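Prekerden Mending Library: Frequently Asked Questions

Last updated May 23, 2022

What is the mending library?
A lending service for sewing tools, fabric and patterns, run from the ground floor of the Thampi building on Usen Street. Members borrow what they need, take it home and bring it back. We also hold a drop-in evening for people who would like help with a repair.

Who can join?
Anyone aged 16 or over who lives, works or studies in Prekerden or Jorkholm. Under-16s can use the drop-in evening with an adult but can't borrow in their own name.

How do I join?
Bring one proof of address to the desk. Students can bring a letter from their college instead. We make up the card while you wait. There is no online joining at present.

What does it cost?
Membership is £9 a year, or £4 if you are on a low income. We don't ask for evidence for the lower rate. Loans are free once you have joined, apart from overlockers, which have a £6 charge per loan to cover needles and servicing.

How long can I keep things?
Hand tools and patterns go out for four weeks. Sewing machines and overlockers go out for nine days, so that you get at least one weekend. You can renew once by phone or at the desk if no one else has reserved the item.

What happens if I'm late?
We don't charge fines. We'll ring you after a few days. If something is more than four weeks overdue, your card is stopped until it comes back.

What if I break a machine?
Tell us. Most faults are a bent needle or a jammed bobbin case and take a few minutes to put right. You won't be charged for ordinary wear. If a machine has been dropped or left out in the rain we may ask for part of the repair cost. Please don't take the covers off yourself or use any oil other than the bottle in the case.

Can I borrow a machine if I've never used one?
Yes, after a short introduction. Haruna Nomura runs these at the start of each drop-in evening. You'll learn to thread the machine, wind a bobbin, change a needle and sew a straight line. If you already sew, she will watch you thread up and sign your card.

How many patterns do you have?
Just over 2,000, mostly for adults' and children's clothes. Please trace paper patterns and leave the original uncut. Tracing paper is sold at the desk. If a piece is missing when you open the envelope, write it on the slip and we'll look for it.

Do you take donations of fabric?
Yes, if it is clean, dry and at least half a metre long. We can't take foam, used bedding, curtains with rubber backing or anything that smells of damp. Esperanza Lindqvist sorts the donations and would like to know the fibre content where you have it. A note pinned to one corner is fine.

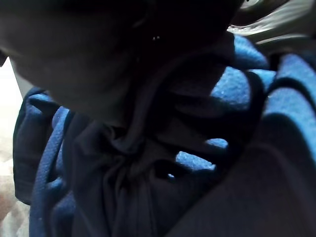 Should I wash fabric before I sew it?
For cotton, linen and viscose, yes. Wash it the way you mean to wash the finished thing, since these can shrink the first time. Zigzag the cut ends first or they will fray. Polyester needs it less. Wool is best steamed with an iron and a damp cloth.

Which needle do I need?
Size 80 suits most shirt and dress cottons. Use 90 or 100 for denim and canvas, and a ballpoint needle for jersey. Each machine goes out with a mixed packet. Throw away any needle that has hit a pin.

Will you do my mending for me?
No. We'll show you how and sit with you while you do it. There is a list at the desk of local people who take in alterations, with their own prices.

Is there step-free access?
Yes, through the side door. Ring the bell and someone will come. The toilet on the ground floor is accessible. One of the cutting tables can be raised and lowered.

Can I return things when you're closed?
Patterns can go through the letterbox. Everything else must be handed in at the desk, and please don't leave machines on the step.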